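Late-Night Viewing of Overseas Broadcasts: Sleep Loss and Next-Day Recall
Project report, group 4
Shirin Taheri, Baldur Oddsson, So-ying Yu
Supervisor: Jytte Hjaltested

1. Purpose
The project measured how much sleep students lose when they watch live sports from a distant time zone, and whether the loss affects recall the next day. The handball final in January began at 2 a.m. local time and was used as the test event.

2. Method
A questionnaire went to 400 residents of the Kárason dormitory. Of these, 200 returned both the evening form and the follow-up form. Sleep times were entered by the residents in the Hidance app. Recall was tested with a word list read aloud over the phone at noon. Viewers and non-viewers got the same list.

The app exported 2676 usable entries for the two weeks around the match. Entries shorter than 20 minutes were treated as naps and left out. Preben Eyvindsson wrote the script that merged the export with the forms.

3. Results
Viewers went to bed later on the night of the match and did not make up the difference in the morning. Most had a lecture before ten. Recall scores were lower in the viewer group, but the spread was wide and the two groups overlap. Residents who napped before the match scored close to the non-viewers. 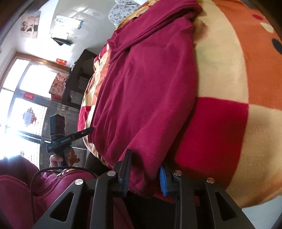 The nap group is small, and its members chose to nap. They may be people who plan their sleep well in general. The effect cannot be separated from that habit with the present data.

4. Sources of error
Bedtimes are self-reported. Room temperature and noise were not recorded. Caffeine was asked about on the follow-up form only, and several answers were left blank. Two floors had a fire drill the same week.

5. Further work
A repeat with assigned naps is planned if the dormitory agrees. The word list should be longer.

Submitted Tue 18 June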